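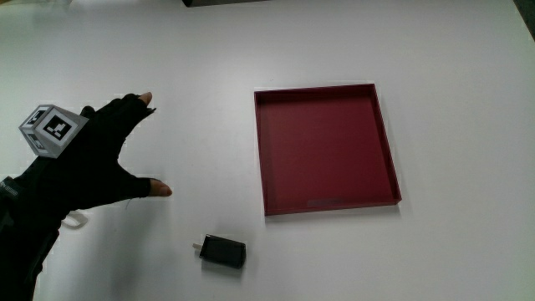 Glove station on the returns bench — anyone else doing this?

Forum: Warehouse and Light Assembly > Automation

pallet_jackie
10/07/2018
That's my hand at the new station. We sort returned power adapters at a shop that does contract work for Martens. Since April there have been 2 benches where you wear the black glove with the printed cube on the back, pick up an adapter, put it in the red tray, and do it over. The cube tells the system where your hand is. The arm from Skosteo is supposed to learn the job from that.

Management says it's there to "take the boring part off our plates." I've been sorting adapters for 6 years and I have heard that line about the label printer, the conveyor and the scanner guns. My plate is the same size. What happened to your hours after the arm went live?

torque_spec
We had Skosteo in at my last place. Hours stayed the same for the first stretch, then two people left and weren't replaced. Nobody got fired, so the company can say the robot cost no jobs. Do your own math.

bin42
Did the arm do the work, though? Ours could pick up a part lying flat and that was it. Anything on its side or with a cord wrapped around it, somebody had to walk over and fix it. I became the somebody.

pallet_jackie
Arm isn't running yet. All we do is glove work. I asked how many picks they need before it's ready and got "we'll know when we see the numbers."

lowbay_lou
I'm going to disagree with the mood here. I did small parts by hand for 12 years and my thumb joint is shot. If a machine had taken half of those picks I'd still be able to open a jar. The work isn't sacred. Some of you talk like sorting adapters is a craft.

torque_spec
Nobody said craft. I said pay. If your thumb is bad and the machine takes your bench, you have a bad thumb and no bench.

lowbay_lou
Or you get moved to inspection like I did. Sitting down, same rate.

bin42
How many inspection jobs were there, Lou?

lowbay_lou
Fewer than there were pickers, I'll give you that.

mezzanine_rat
Different question for OP. Do they count your glove picks toward your rate? At Porkik they put us on a setup like that and kept the old target. You have to slow down and hold your fingers open so it reads right, then you get a talk about your numbers. We had to make a stink before they took glove time out of the count.

pallet_jackie
They count them. Target didn't change. I brought it up with my lead and she said she'd "pass it along." It's slower for sure. You catch yourself reaching the way the system likes, which is not how I'd do it if I had a full bin to clear.

mezzanine_rat
Get it in writing. Email, not hallway.

torque_spec
And ask for extra money. You're doing two jobs, sorting and teaching. Whoever sells the arm is getting paid for the second one.

julum_user
I work with the Julum software on the planning side, so take this how you want. From what I've seen, the sites that come out okay are the ones where the floor people had a say in which jobs went to the machine. The ones where it was decided upstairs mostly ended up with an expensive arm and a tired operator standing next to it.

bin42
So has anyone had a say? I've been in three buildings and the first I hear of it is when the crate shows up.

julum_user
I can think of one site. It was small.

pallet_jackie
Well, we got a slide show and donuts. I sent the email about the rate this morning and copied my lead. I also asked what happens to the two benches once the arm is running. Will post if I get an answer.

lowbay_lou
Do post it. And if they offer inspection, put your name down early.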